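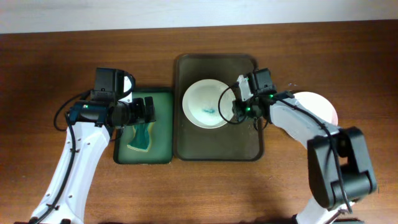

**Department of Housing and Consumer Studies, Hurnen Institute**

## 4. Recording marks and wear at the end of a tenancy

### 4.1 Scope of the records

The records examined in this section are check-out inventories for furnished lettings in Amberg and Penner. The full set holds 284 inventories, from which 3,204 separate entries on the condition of walls, doors, worktops and tables were taken. Entries on carpets and soft furnishings were left out, as they are covered by a different set of rules in the standard agreement and are discussed in Section 5.

Each inventory was written by a clerk who visited the property after the tenant had returned the keys. In Amberg the clerks work for the letting agents. In Penner they are employed by Jisari, an inventory firm which supplies its own printed form. The two forms ask for much the same information but set it out differently. The Amberg form gives each room a single box for remarks, and the clerk decides how much to write. The Jisari form gives each surface its own line, with a space for the condition at check-in beside the space for the condition at check-out.

### 4.2 The words used

The entries were first sorted by the word or words the clerk had chosen. "Mark" was the most common term in both towns, followed by "scuff" and "stain". Neither form defines these terms, and the guidance notes issued to clerks do not define them either. Some clerks use "scuff" only for damage caused by rubbing, while others apply it to any dark mark on a light surface. "Stain" is used for colour that has soaked in, but also for spills on the surface that had yet to be cleaned.

This matters for the tenant. Under the standard agreement a stain may be charged for, and light scuffing is treated as fair wear. Two clerks looking at the same wall can therefore reach different results through the choice of a single word. In 113 cases the tenant had written a reply on the inventory, and many of these replies concerned the word used and accepted that the surface had changed in some way. One tenant in Penner crossed out "stained" and wrote "rubs off" in the margin, and the charge was later withdrawn.

Tables and worktops showed the widest spread of terms. A wooden top is expected to age, and clerks seem to have made more allowance for it than for painted surfaces in the same room. Small kitchen items kept on the surface, such as a sponge on a tray (Figure 1), were often noted in the same entry as the surface itself. In these cases it was not always clear whether a remark such as "needs cleaning" applied to the item or to the table. Such entries were kept in the sample but coded as unclear.

### 4.3 Size and position 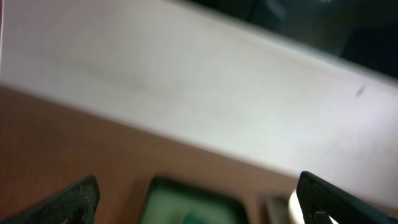 Very few entries gave a measurement. Clerks wrote "small", "slight" or "minor" in most cases, and gave the position by wall or by the nearest fixed object. The difficulty is greatest on pale surfaces, where even a minor blemish draws the eye. A single short, slanted dark grey mark, as in Figure 2, stands out well on an otherwise even, light surface, yet could fairly be entered as a mark, a smudge or a scuff. Without a measurement, a later reader has no means of telling whether "small" referred to something of that kind or to a larger patch. The same word was found in one Amberg inventory for a pencil line beside a light switch and for a worn area behind a sofa.

The Jisari form produced more consistent entries on position than the Amberg form. With a line for each surface, clerks had to say which wall or door was meant, and the check-in entry was directly beside the new one. The form did not lead to better entries on size. Where a check-in entry had read "small mark", the check-out entry tended to repeat the phrase, and it could not be established whether the mark had grown or whether a second mark had been added.

### 4.4 Photographs attached to inventories

Photographs were attached to part of the sample in each town. They settled some questions of position and colour, and were of less use on size, as few included a ruler or any object of known length. Light also varied between visits. A wall photographed in the morning at check-in and under a ceiling lamp at check-out may appear to have changed colour, and this was raised in several of the tenants' replies.

Photographs were rarely tied to a numbered entry. In most inventories they were placed at the back, in the order in which they had been taken, and the reader was left to match them to the text. Close views of plain surfaces were the hardest to place. Several could have belonged to any pale wall or door in the property, and for these the written entry remained the only guide to position. Where an entry and a photograph appeared to disagree, the agents in both towns relied on the written entry when working out the charge. The terms of the agreement that allow them to do so are set out in Section 6.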